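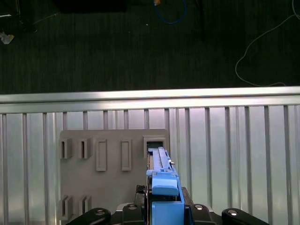 Corrugated metal is thin sheet pressed or rolled into parallel ridges, and it has collected more claims than most building materials. The basic one is sound: a ridged sheet resists bending across its ridges far better than a flat sheet of the same thickness. Indoors the case is weaker. Silver corrugated sheet now turns up as wall lining behind fittings such as a flat grey panel with raised slots and a square socket, where its stiffness may matter less than its looks.

Suppliers often describe the lining as maintenance-free. Ariel Angbayani's survey of workshops in Flovthorpe listed 53 lined rooms and found dust in the grooves of 442 sheets, though it never says how the sheets were chosen.

Finish and glare
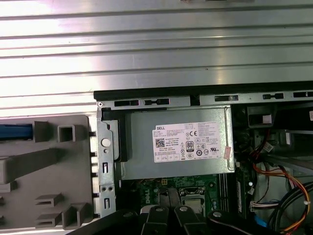
Trade leaflets from Testuden promise that ridges "soften" reflected light. The evidence for this is thin. Bare metal with a shiny finish tends to throw light back in bands, and bright white streaks can show along the ridges even when the sheet stands behind something as dull as an opened Dell tower computer. Paint reduces the effect – so does a matt coating, at extra cost.

Origins

A local story credits Skostham with the first indoor use. Mark Anthony Lacson repeats it without a source, and the workshop he names has left no known records. The claim should be treated with caution.

Categories: Building materials | Sheet metal | Articles with disputed claims

Home – Contents – Random article – Help

Contact us | Copyright Gachanja Reference | Back to top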